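Folding as a Household Skill: Bradley Birkett on the Sturnitz Course

Bradley Birkett has directed the domestic skills programme at the Sturnitz Institute for 11 years. The course he leads there, known as Wukura, teaches adults the care, folding and storage of everyday clothing. It began in a single room at the Drernberg annexe and now receives 387 learners a year.

Mr Birkett spoke with us one February afternoon about the place of folding in the curriculum. "Most people arrive with a method they learned at home," he said. "We do not ask them to give it up. We ask them to look at what the cloth does when they put it down."

The first session is given over to the work surface. Learners are taught to clear the table fully and to lay one garment on it at a time. Mr Birkett prefers a pale tabletop for dark clothing. "With a dark green or a navy you lose the folds in the shadows. A light table at least gives you the outline."
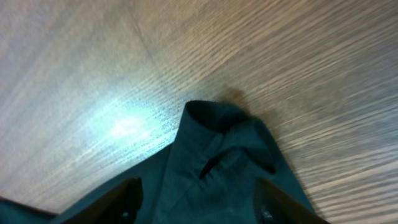
Volume 4, Issue 2

Asked which part of a garment gives learners the most trouble, he pointed to places where the fabric doubles back on itself. "Cloth that stands up in a hump must be opened and laid flat before anything else is done. If you press down on it, you make a crease and the crease stays."

Learners then smooth the garment from the centre outwards, bring in the sides and fold from the hem. Jackets are treated separately, and the institute recommends hanging them wherever space allows.

The programme's handbook, Pal, is being revised. The new edition will contain a longer chapter on shared wardrobes, a subject raised often by former learners. Mr Birkett expects the text to be ready before the next intake. "The drawings are finished," he said. "The chapter on drawers still needs work."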